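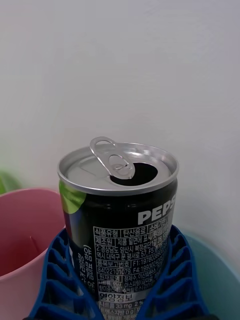
*Vue de la caméra de poignet : canette ouverte entre les doigts bleus ajourés.*

## Dufour, poste de collecte à 2 bras

Dufour est le poste que Tandico propose à ceux qui veulent enregistrer leurs propres démonstrations. Le fabricant promet « une politique utilisable en 40 épisodes ». Nous vendons le matériel, pas la promesse. Sur nos essais d'octobre, le jeu de données en comptait 3372, et le tri a pris plus de temps que la collecte.

**Fourni**
- deux bras avec pinces à doigts souples
- caméras de poignet et caméra fixe
- logiciel d'enregistrement Festent (licence d'un an)

**Non fourni** : table, objets, opérateur, patience.

Côté objets, des gobelets en plastique de couleur et une canette suffisent pour commencer.
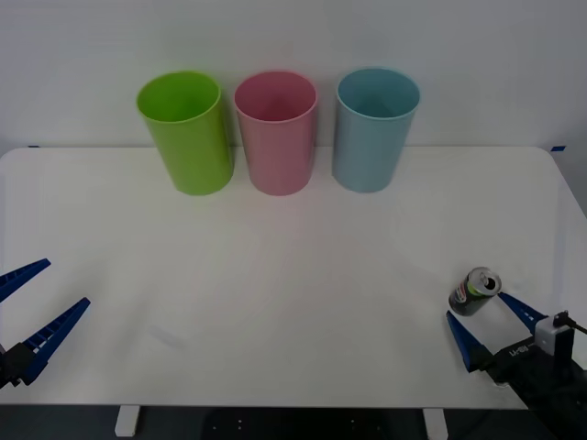
Prévoyez en revanche de varier les positions de départ dès la première séance. Un modèle nourri de 100 prises presque identiques apprend surtout l'emplacement de la canette, et la démonstration commerciale se garde bien de la déplacer. Le module Rukimden, vendu en option, prétend repérer les épisodes ratés ; chez nous il en a laissé passer roughly un sur cinq, à relire à la main.

Prix sur devis. Reprise du matériel possible, licence exclue.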